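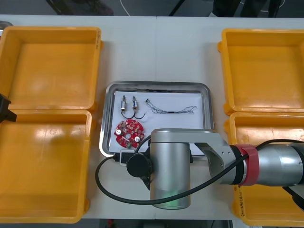
Our class visited the Clalcombe open day on 22 Nov 2023 to see how small parts from taken-apart appliances are sorted. The station we watched is part of a project called Lillow. The parts start out on white paper in a steel tray, and the yellow boxes on both sides are where they get sorted. There were two motors, a wire harness and a round red circuit board in the tray. The guide said the project has recorded 496 sorting runs, 170 of them since April.

We were most interested in the wires. A motor keeps its shape when it is picked up, but a wire bends, so the same grip may not work twice. 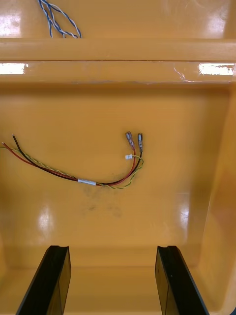

Figure 2. Wires in a yellow box, with the gripper fingers open.

For our own project we plan to test three kinds of wire with the school gripper and write down which ones slip.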